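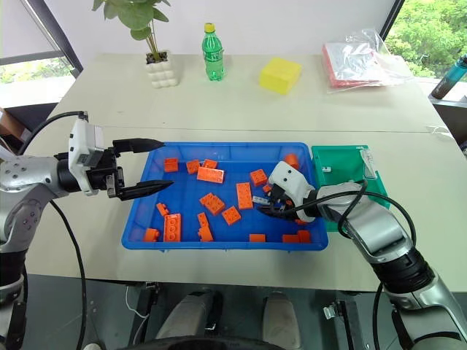 *Ticket 259, brick pick-up – hand on the right arm, gripper on the left*

**Opened by:** Hanneke Van Wijk
**Date:** February 19, 2024
**Status:** open, waiting on Segundo

Hello all, and thank you for being so patient with my long tickets! I would dearly love to tell my sister that a robot can tidy up after her kids, and we're not there yet. With the orange bricks in the blue tray, Wurkero got 9 out of 15 picks last night. The big bricks are mostly fine. The small ones near the walls are where it goes wrong – the fingers close on the ribbed side, the arm decides it has something, and off it goes with nothing at all.

**Tried so far**

- Restarted the Urkadent grasp service. No change.
- Lowered the grip force on the right side. Fewer bricks shot across the tray (hooray), same misses.
- Re-ran the table calibration twice, same misses again.

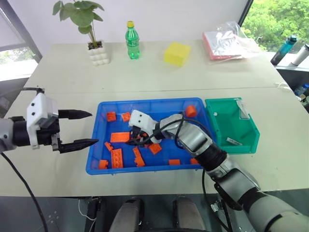
Rosaire asked whether the compact gripper does any better on the right arm than the hand does, and I think it's a fair question, but I don't have matched runs yet and I'd hate to guess. My hunch is that the small flat ones lying near the rim will be a pain either way.

**Reply, Segundo Arboleda**

Lovely write-up, Hanneke. Could you send me the logs for 2 of the empty grasps? I suspect the "holding" threshold is still the one we set in September for the sponge job, and a tray wall would pass that easily. Please leave calibration alone until I've looked.

**Hanneke**

Logs are in the Anier folder now. I'll hold off on calibration.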